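Sorevgate perception software: progress to 22 May 2025

Thank you again for your patience over the summer, and for the kind note that came with the second payment. Since December we've mostly been working on the part of Sorevgate that finds the edges of a garment when dark cloth lies on dark cloth, which the old Samell code never handled well.
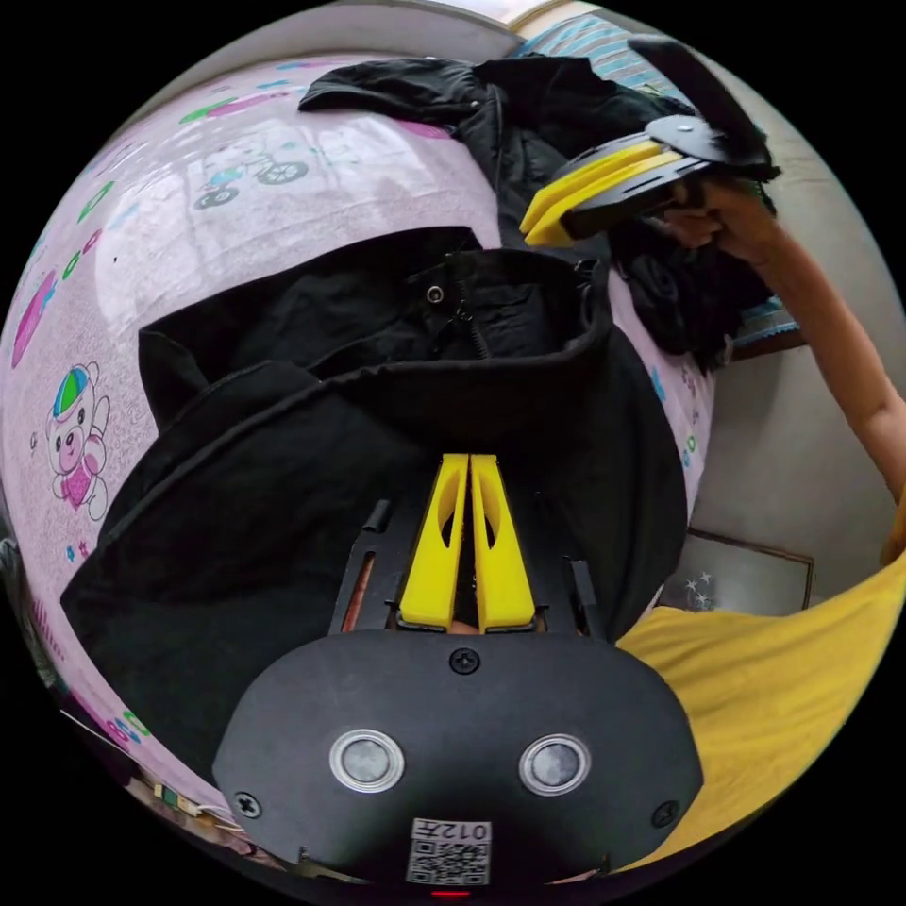 The new version keeps track of both grippers at once and lines up their 2 views before it guesses where a collar or zip might be. We've now labelled 200 jacket recordings, and the time matching is good on 94 of them - the rest drift a little towards the end, and we think the fault is in our clock code.

Stevitz has agreed to lend us computing time for the next training run. We'd like to move the leftover travel money into labelling, if you're happy with that, and the Liepiņa planner will be joined up once the drift is fixed.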